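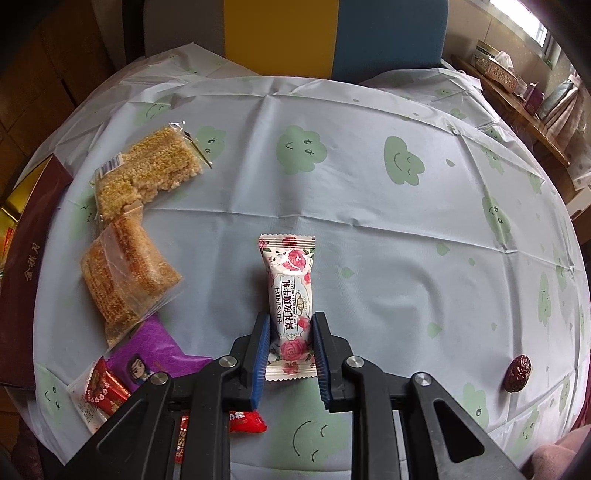

A two-fingered gripper with blue ribbed pads at a piece of wrapped rose nougat.

Dradmont Packers' Council questions Gisular's claims on automated gift box packing

DRADMONT, Dec 21, 2022 – The Dradmont Packers' Council, which speaks for 200 hand packers in the town's candy and snack trade, today published its response to the Gisular automation plan at the Pokolach packing hall. The council does not oppose the plan. It does not accept the claims made for it either.

Gisular, which supplies the gripping equipment, told staff in October that machines would take over "the dull part of the job" and leave packers free for "higher value tasks." The council has asked twice for a list of those tasks. It has received a slide with the word "oversight" on it.

Mixed gift boxes are still packed by hand at Pokolach. A packer picks up nougat, hard candy, dried fruit and puffed grain snacks, checks each wrapper and places each piece according to the box plan. Wrappers crinkle and reflect light, and puffed grain crushes easily. Packers learn by touch how hard to hold each one. The Gisular plan depends on recording that skill and passing it to a machine, and the company has yet to say what the people who supply it will be paid.

The published trial result also deserves a closer look. Gisular reports 800 picks in one shift. It does not report how many pieces were dropped, how many wrappers were torn, or how often a person stepped in to straighten a piece. Council members who worked that shift say stepping in was most of what they did. They stood for longer than usual and talked less, and at the end of the day they were asked to fill out a form rating their "comfort with change."

The council is asking for the following before the 26 stations on the Ha line are converted:

– full trial records, including damaged goods and stoppages
– written job descriptions for every packer whose station changes
– extra pay for anyone whose hand work is recorded for training machines
– a five-minute break each hour for staff watching the equipment

Management has said that no jobs will be lost "as a direct result" of the plan. The council would like to know what an indirect result looks like, and has asked for the answer in writing.

The full response can be read at the Dradmont Packers' Council office during opening hours. Press questions should be sent to the same office.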